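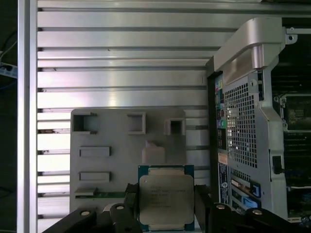
Trurimitz CPU and memory fixture plate, with finger set

Safety and fault notice for current owners - please read before the next run

The Trurimitz plate keeps processors and small boards in a known position, so that a robot arm can take them and bring them to an open desktop computer. The plate stands on a slotted aluminum table and is sold together with one pair of black fingers for a parallel gripper. Article number: 1705.

In July we received a report from Brastton, a repair workshop which runs the plate in two shifts. A processor slipped in the fingers during the lift and came down on its corner. The arm did not stop. It continued the program to the computer with the part hanging at an angle, and the operator pressed the emergency stop when the fingers were already inside the case. Nobody was hurt. The processor was lost and one memory slot on the motherboard was broken.

What we found

The fault has two causes which need to come together. First, the gripping faces of the fingers become smooth with use. In the fingers returned from Brastton the fine pattern was gone after 2000 grips. Second, the older program package, release 146, checks the finger opening only one time, when the gripper closes. If the part turns or slides after that moment, the program does not know it.

We repeated the fault in our workshop with the same worn fingers, and we got it 6 times in one afternoon. With new fingers and the old release it did not happen, but we do not consider this enough for safe work.

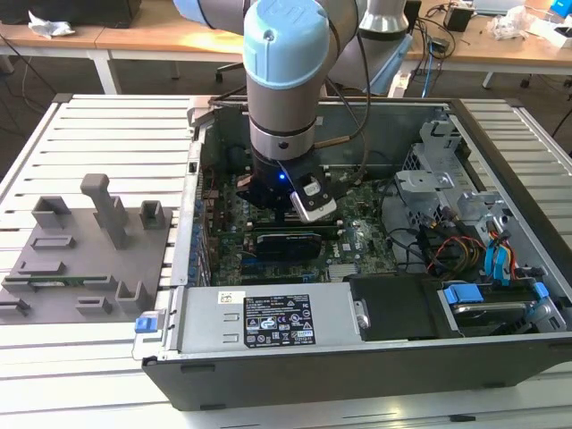 The most serious point for us is the movement into the case. Drive bays, cables and the edges of the metal housing leave little free space, and a part held at an angle needs more of it than a straight one. An arm which meets resistance there can push strongly before its own protection reacts. For this reason we ask you to stop automatic runs with release 146 also when your fingers are new.

What to do now

Stop the automatic program and move the arm to its parking position by hand control.
Disconnect the computer from the mains and wait before you put a hand inside.
Remove both fingers and look at the gripping faces under a lamp. If they shine, replace both, never only one.
Install the new release. It reads the finger opening during the whole way and stops the arm when the value changes.
Make the first run at low speed, with a scrap processor and with one person beside the emergency stop.

Please do not glue rubber or tape on the fingers. One customer, Gashaw, tried this as a quick help. The part stayed in the fingers very well - too well, and it did not release over the socket.
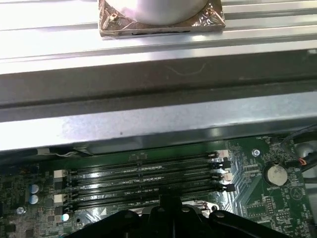 Page last changed: July. Edited by Aurora Seixas, product support.

Limits of use

The plate and fingers are made for bare processors and small boards. They are not made for heatsinks, power supplies or hard drives. Do not use the fingers to press a memory module into its slot, the force goes to the finger tips and bends them. If your computer case has a metal bar over the motherboard, teach a separate point above the bar and go down from there.

Spare parts

Replacement fingers are free for every owner of article 1705 who reports the serial number of the plate. They are sent from our store in Turkholm, in pairs, with screws. Keep the old screws apart, they are shorter and do not fit the new fingers.

Is the plate itself affected?

No. The holders and slots have not changed and you can keep the plate in its place on the table. After changing the fingers you must teach the pick positions again, as the new ones are a little thicker.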